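## 4. Teaching the plate positions

Do this section after the gripper is mounted and the deck is level (section 3). It takes up to 40 minutes the first time. You will need the Zuvby pendant, one empty multiwell plate without a lid, and the Filport software open on the control computer.

Use the same type of plate you plan to run. Plates from different makers vary in rim height, and a position taught with one may not suit another.

**Caution:** Keep hands off the deck whenever the pendant light is green. Press HOLD before reaching in, even to nudge a plate.

### 4.1 Before you start

1. In Filport, open **Deck > Layout** and load the layout that matches your deck. If you ordered the Beddoe deck, it is already in the list.
2. Set arm speed to 9 percent. Leave it there for all of section 4.
3. Set **Grip force** to LOW.
4. Run **Home**. The arm goes to its rest position and the pendant beeps twice.

If the arm stops before it gets home, clear the deck and run **Home** again. Error 183 means a joint limit was reached. Move the arm by hand with the release button held down, then repeat step 4.

### 4.2 Teach the grip

1. Place the plate on any open nest with its short side facing the arm.
2. Choose **Teach > Grip** and jog the arm until the fingers are on either side of the plate.
3. Lower in small steps until the fingertips are level with the rim. They should not touch the deck.
4. Press CLOSE. The fingers stop by themselves when they meet the plate.
5. Raise the plate a short way and look at it from the front and from one side. The near edge should run level between the two fingers.
6. If the plate tilts, lower it, press OPEN, and correct the height before trying again. Do not raise the grip force to cure a tilt.
7. Press SAVE. Filport asks for a name. Short names are easier to read on the pendant.

### 4.3 Teach a deck position

Each position has two points: the approach point, above the nest, and the seat point, where the plate is let go. Teach the approach point first. Position names in Filport must match the labels on your deck, for example H1, or the run file will not load.

1. With the plate in the grip, choose **Teach > Position** and pick the label from the list.
2. Jog the plate over the nest, high enough to clear the pegs.
3. Check both near corners of the plate against the deck. Turn the wrist until the plate is square, then press SAVE APPROACH.

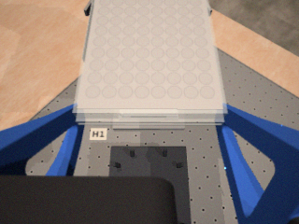 **Can I teach one position and let the software work out the rest?**

Filport can fill in the remaining positions on a Beddoe deck once you have taught three corners, but it needs all three. On any other deck, teach every position by hand.

4. Lower the plate one step at a time. Change to fine jog for the last part of the move.
5. Stop when the plate is resting in the nest. The load bar on the pendant drops when the weight comes off the fingers.
6. Press OPEN. Watch the plate as the fingers part. If it shifts to one side, the seat point is off center and needs to be taught again.
7. Press SAVE SEAT, then RETREAT. The arm goes back up through the approach point.

Repeat for each position in your layout.

**Note:** If you move the arm or the deck after this, even slightly, all saved positions are suspect. Run the check in 4.4 before using them.

### 4.4 Check the positions

1. Choose **Teach > Check all**. The arm picks the plate up and sets it down once at every saved position.
2. Stand where you can see the fingers and keep a thumb on HOLD.
3. When the check passes at 9 percent, set the speed to 40 percent and run it again.
4. Set the speed to 90 percent only after a clean pass at 40. Liquid in open wells can spill at this setting — use it for empty or sealed plates.

A position that fails is shown in red. Open it, reteach the seat point, and run the check for that position alone.

### 4.5 Save and back up

Choose **File > Save deck** and then **File > Export**. Keep the exported file somewhere other than the control computer. A Bitutance service visit resets the arm to factory settings, and the export is the only way to bring your positions back without teaching them again.

Questions about this section go to Iker Paredes at the Zuvby help desk. Have your layout name and the last error number ready.

Continue with section 5, Lids and seals.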